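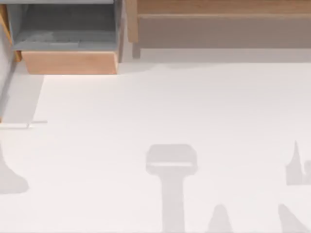 Lutovus home sim pack - first impressions after two weeks

Forum > Simulation > Kits and asset packs

rangi_w
I've had the Lutovus pack for 14 days now and I'm having way too much fun with it, so I figured I'd write it up before I forget the early stuff. Render at the top is from my drawer task. Two arms over the floor, drawer pulled open, low cabinet off to the right. The arms are out of view from this camera but you get their shadows all over the floor, and that's the first thing I want to rave about.

The shadows are so good! My old setup had everything floating. With this one I can tell where a gripper is before it even comes into view. The one in the bottom center has a clear head and stem, and I've started using it to check my approach angle by eye (I know, I know, read the joint values).

Other stuff I like:
- Drawers have real joints with friction you can set per drawer
- 30 furniture pieces, all in the same scale
- Install was one command and a coffee

Stuff I don't:
- The docs for the camera presets are thin
- Default floor is plain white and you have to dig to find the others

Happy to run things for people if you're on the fence.

botond_b
Nice writeup. How's the speed? I'm on the Hesten pack and I get 300 steps a second with two arms and shadows off. Turn shadows on and it goes to mush.

rangi_w
100 with shadows on, same two arms, on a pretty old card. I haven't tried it with them off. I will tonight.

raelene
I have to push back a bit on the shadows. They look lovely, sure. But if you train on camera images, your policy may learn to lean on those crisp gray shapes, and then you take it into a kitchen with three ceiling lights and a window and it falls apart. I'd want light randomization before I paid for anything. Does Lutovus have it?

rangi_w
It does! One light, random position and strength. You can't add a second light from the config, though, so your three ceiling lights are out unless you edit the world file by hand.

raelene
That's a pretty big hole for a home pack.

olga.rebelo
I edited the world file by hand and it took me ten minutes, so I wouldn't call it big. Annoying, yes. What bugs me more is the plain floor. Look how much of that view is just white. A policy that has only ever seen a pale object on a blank white floor hasn't had to find anything difficult.

raelene
Agreed on the floor. And that thin gray thing on the left is hard to make out even with nothing around it. Is it a peg?

rangi_w
Yep, it's the peg from the small parts folder. The goal is peg into drawer, then close. I left it in the default gray and I should give it a color, it's easy to lose against the floor.

hemi_g
Don't color it! Keep it gray and move the camera. If you paint every object bright red you're making a toy problem. I spent all of June finding that out with Gustau (my home-built arm, named after the neighbor's dog).

olga.rebelo
I'd do both. Start with color so you know the grasp works, then take it away. Otherwise you're debugging two things at once.

hemi_g
OK, fair. I was mostly grumpy about June.

botond_b
Can we talk about the drawer itself? On Hesten the front and the box are one piece, so you can't change the look of one without the other. Here the wood front and the blue-gray inside look like separate materials.

rangi_w
They are separate, and so are the side walls. I swapped the front on one drawer in a couple of minutes. The low cabinet is the same deal: top, front panel and legs all have their own slots. This is honestly my favorite part of the whole pack.

botond_b
That might be what gets me to switch. I'll wait for your numbers.

rangi_w
Numbers are in. Shadows off, two arms, drawer scene: it tripled. So 300, same as your Hesten. The shadows are what you pay for, and I'm leaving mine on.

raelene
And I'd leave them off for training and on for demos. We can disagree in peace.

hemi_g
Anyone tried it with just one arm? Gustau is a bachelor.

olga.rebelo
Works fine, there's a one-arm start file in the samples folder. You'll need to move the base closer or you won't reach the back of the drawer.

Comments

pegboard_pete: Bought it after reading this. Second the complaint about the camera docs.

mirela: Does the drawer friction setting carry over when you copy a drawer? Mine resets every time.

rangi_w: Mine too. Set it again after you paste.

We use cookies to remember your login and your reading position. Accept / Settings

Related threads
Hesten pack: drawer fronts and how to split them
Best camera height for floor pickups
Two arms, one drawer: show your setups
Adding a second light in the world file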